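**작업대**(作業臺)는 조립, 수리, 재단, 검사 따위의 손일을 하기 위해 쓰는 탁자를 통틀어 이르는 말이다. 책상과 구조가 비슷하지만 하중과 충격을 견디도록 만들고, 서서 쓰는 것을 전제로 상판을 높게 두는 경우가 많다.

## 상판

상판의 재료로는 원목, 합판, 강판, 멜라민 화장판 등이 쓰인다. 목공용은 두껍고 무거운 것을 선호하며, 전자 부품을 다루는 곳에서는 정전기 방지 매트를 깐다. 색은 용도에 따라 고른다. 흰색 상판은 어두운 색의 부품이나 공구가 잘 보이는 대신 긁힌 자국과 기름때도 쉽게 드러난다.

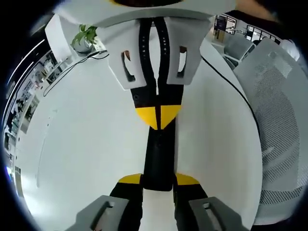

*이 문서는 1월에 마지막으로 편집되었습니다.*

흰 상판 위에 검은 공구를 두면 윤곽이 뚜렷하게 구별된다. 반대로 흰 실이나 종이를 다루는 제본소와 봉제 공방에서는 회색이나 녹색 상판을 쓰기도 한다.

## 높이

정밀한 작업일수록 상판을 높이고, 힘을 주어 누르는 작업일수록 낮춘다. 가구 제작자 넬러 판데이크(Nele Van Dijk)는 대패질용 작업대의 높이를 손목 위치에 맞추도록 권하였다. 벨기에의 공방 가구 업체 쥘런트(Zullent)가 내놓은 초기 제품은 상판 높이가 81cm로 고정되어 있었고, 이후 다리에 나사식 받침을 달아 조절할 수 있게 되었다.

## 부속

목공용 작업대에는 보통 앞 바이스와 끝 바이스를 단다. 상판에 뚫은 구멍에는 벤치 도그를 꽂아 판재를 고정한다. 금속 가공용은 바이스를 볼트로 상판에 체결하며, 서랍과 공구걸이판은 선택 사양인 경우가 많다.

## 같이 보기

- 바이스
- 모루
- 제도판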